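The bag situation, June 2018

OK quick one because I have to leave in an hour and I'm not packed. 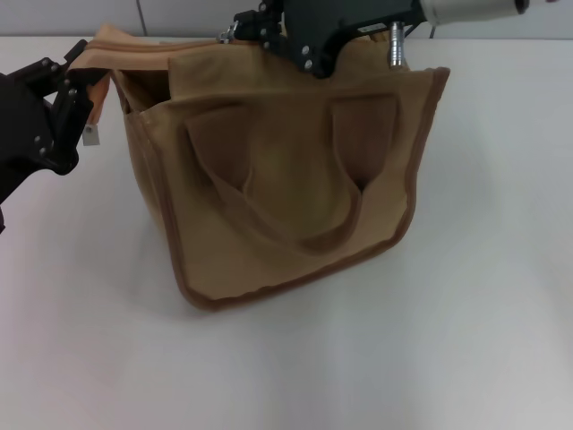 So I said in May I was going to stop buying bags. I did not stop buying bags. But I did get rid of most of them, which I think counts, and I'm down to one for everyday stuff and the big duffel for real trips. The everyday one is the tan canvas with the dark brown trim. I've been asked about it twice in the comments so here is the whole story, such as it is.

Before: a hook by the back door with so many bags on it that the hook came out of the wall. Took a chunk of plaster with it. Conference totes, the blue one from the garden center, a string thing I got at Ralside when I forgot to bring anything and had to carry six jars of pickled beets home. All of them on one hook. And then every time I wanted to go to the store I'd grab one and there'd be a banana in it, or worse, no banana but the smell of one.

So I emptied every single one onto the table. This took most of an evening. Found:

My good scissors (!!)
A library card, expired
500 pesos from Pasto, which will buy me nothing anywhere
Receipts receipts receipts
The spare key to a bike I sold
A glove, gray. Still no idea where the other is

Everything that was trash went straight in the trash. Everything that wasn't went in a shoebox and the shoebox is still on the stairs, I know, I know. The bags themselves I washed if they could be washed and then gave away. Teun De Haan took a stack for his plant swap and I haven't asked what happened to them.

The tan one stayed. Reasons, in no order. It's plain. The brown edging goes with my boots, and with most things really. Handle is the same canvas as the bag so there's no shiny webbing digging into me. And it's a bit slouchy, which I like on a shoulder and like less when I'm trying to load it.

That's my one complaint. It slumps. You open it up nicely, turn round to get the milk and it's folded over on itself again. It wants two hands on the top edge and then you need a third for the milk. What I do now is put something flat and stiff in first – a magazine, a thin cutting board, whatever – and then stand the heavy thing in the middle and fill in around it. Works fine. I tried a cardboard insert cut to size and it looked dumb and went soggy the first time I bought frozen peas.

How I pack it for a normal day, since that was the other question:

Water bottle goes in first, upright, against the side. Then the book. Then lunch, in the square tin, lid up. Sweater rolled on top so it's the first thing I can grab. Keys and phone do NOT go loose in the bottom, they go in the little Ukari pouch, becuase I have stood on my own porch in the rain digging for keys enough times for one life. Pouch goes down the side next to the bottle. Done.

For the store it's the stiff thing, then cans, then everything else, then bread on top. Eggs I just carry. I don't trust anyone or any bag with eggs.

Cleaning. Brush it dry first, get the crumbs out of the corners (turn the corners out with a finger, there is always more in there than you think). Then a damp cloth with a tiny bit of dish soap on whatever mark is bothering you. I don't put it in the machine. I did that with the bag before this one, 30 degrees, gentle, and it came out the shape of a pillow. Dry it standing up, stuffed with a towel, out of the sun. I still have a coffee spot on the back that I've decided is staying.

Somebody wanted to know what it cost. I don't remember and I threw out the receipt with the other receipts. It came from Krūmiņa, the small shop with the green door, and they had a darker one too that I nearly bought as well. I walked around the block and came back and didn't. Still thinking about it a little.

The new hook is up, by the way. Filled the hole, badly, painted over it, badly, and screwed the hook into actual wood this time, further along. One hook, one bag. The umbrella has already tried to move in and I moved it out again.

Next is the drawer under the microwave, which has all the lids and none of the things the lids go on. I opened it this morning and closed it again. Maybe when I'm back.

Right, duffel. Socks. Where did I put the chager.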